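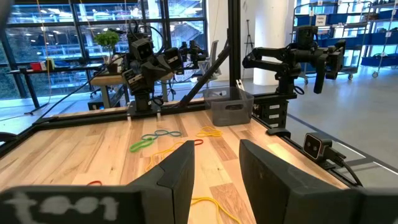 June, bench notes, after lunch

Elastic bands. I put this off for most of the spring and now there is an entry.

Background for Kiều, who has only just joined and still thinks we have a system: every job that comes back from Suvemley arrives rolled and banded. We take the bands off, put them down wherever our hand happens to be, and then buy more bands. Eduard showed me the order history. We have bought 800 since the last stock check and I could not have laid my hands on 20 this morning.

So the new arrangement is a bin. Gray plastic, the see-through sort, kept at the far end of the table. Loose bands go in it. Tatu asked if it needed a label. It does not need a label. (Cúc has since printed a label. It says BANDS. I have left it on the shelf to see what happens.)

Sorting. I tried by color first because it looks tidy and takes no thought. Greens, yellows, reds, teals. It lasted until Lợi wanted a band for the long Warkura tubes and asked which color was the long one. There is no long one. I had a long yellow and a crumpled little yellow next to each other and they have nothing in common apart from the dye. Color is useless to us. Noted, moving on.

Second try, by length, laid flat against a ruler. Slow. They will not lie flat. A band that has spent a month around a tube wants to be a figure eight for the rest of its life, and if you press one end down the other end gets up. Gave this 15 minutes and my full attention, neither of which I'll see again.

Third try, by stretch. Hook over two pegs at the Doãn spacing, see if it goes on without complaint. Goes on easily: large. Goes on with effort: small. Snaps: bin, the other bin. Quick, and even I can't argue with the result. One got me on the knuckle.

Things learned, in no order:

Two bands looped through each other are a nuisance in the bin. Pull them apart before they go in, or the next person lifts out a chain and puts the whole lot back out of spite.

The old reds are drying out. Bend one sharply and look for little cracks on the outside of the bend. If cracked, throw it away. Do not put it back "for light jobs." We have no light jobs.

Keep them off the windowsill. Eduard's jar of spares from last summer is now one object.

Pale wood is good to sort on. I did the first batch on the black mat and kept losing the darker ones.

To do: second set of pegs for the Prostholm size. Ask Tatu where the short dowels went. Stop ordering until the bin is full, then see if we miss it.

4:40. Found 3 bands around the handle of my own mug. In the bin. Cúc's label is on the bin too, and it's straight, so it wasn't Lợi.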